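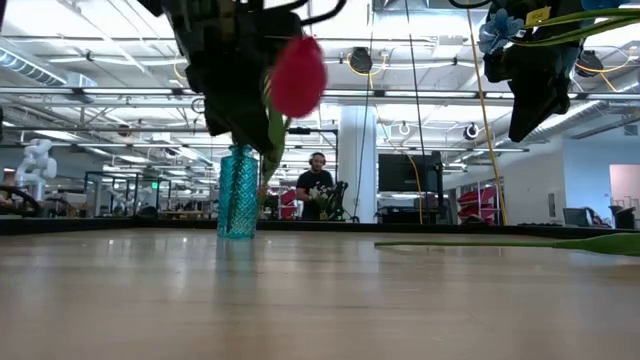 **How much water should I put in a vase of tulips?**

Two inches, and then check it every single day. Tulips are thirsty things, and they keep growing after they're cut, so a vase that looked fine at breakfast can be low by dinner. I top mine up when I fill the coffee pot, otherwise I forget.

**Should I get a narrow neck or a wide one?**

I'm a narrow neck person! One or two stems in a slim vase will stand up with no help from you at all. Put the same two stems in a wide bowl and they flop to opposite sides and sulk. If you already own a wide one, you can crisscross tape over the top (clear tape, dry rim) and poke the stems through the gaps.

**Can I mix real and artificial flowers?**

Sure, plenty of people do. Keep the fake ones out of the water if they have wire in the stem, though. I ruined a good one that way and the rust ring is still in the vase. I'd also go for a different color, like a blue next to a pinkish-red, so you aren't lining up a fake tulip against a real one.

**My artificial stems came bent from the box. Help?**

Warm them with a hair dryer on low and straighten them with your fingers, a little at a time. Leaves too. My Brinevik stems always come folded in half and they've all recovered so far, except one leaf that I melted (low setting, please).

**How do I clean glass with a diamond pattern?**

An old toothbrush and dish soap for the outside, because dust loves those little grooves. For the inside, I use a spoonful of uncooked rice, warm water and a squirt of soap, then swirl. Jalen Park wrote in to say he uses crushed eggshell, and I tried it, and it works just as well but it's a pain to rinse out.

**Will a vase mark my wooden table?**

It can, if the bottom is damp. Wipe the base after every refill and stick on felt dots if the glass is rough underneath. I polish my own table until it shines, so I'm fussy about this one.

**Do you sell the vases?**

A few! The Stistau is the slim one and the Clinden is the wide one, and both are on the shop page. The Clinden holds 600 ml, which is plenty for a grocery store bunch. Adelino Neves packs the orders, and he wraps everything like it's going to the moon.

**Mine arrived chipped. What now?**

Send me a photo and your order number and I'll mail another. The last one was order 2519, so yours will be somewhere below that. The Stistau will be back in stock in September.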